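Notebook, 13 March 2021
Bench 2, ketchup dilutions for the Skiltbridge job

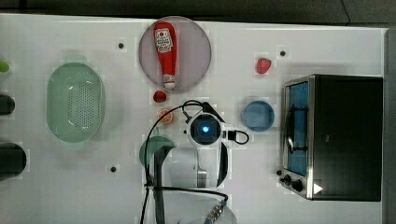 Ran the second set of viscosity readings with Heather. Stock sauce first, then the three dilutions, all at 25 C in the small water bath. Stock came out at 2,000 cP on the slow spindle. The first dilution gave 1,000 and the last one 83. The middle one gave 354, but I don't trust it — the spindle touched the side of the beaker on the first try and I only repeated it once.

Bohdana asked if we should stir before each reading. We did on Thursday and the numbers drifted down for ten minutes after. Today I let each beaker stand five minutes with no stirring and the drift was much smaller. Will stick with that.

Bath thermometer reads half a degree high against the Tesier probe. Corrected in the sheet, column F.

To do:
Repeat the middle dilution, fresh beaker, wider one
Ask Ebenezer for the May batch sheet so we can match solids
Order more spindle wipes — one box left
Zeyu has the spare guard leg, get it back before the next run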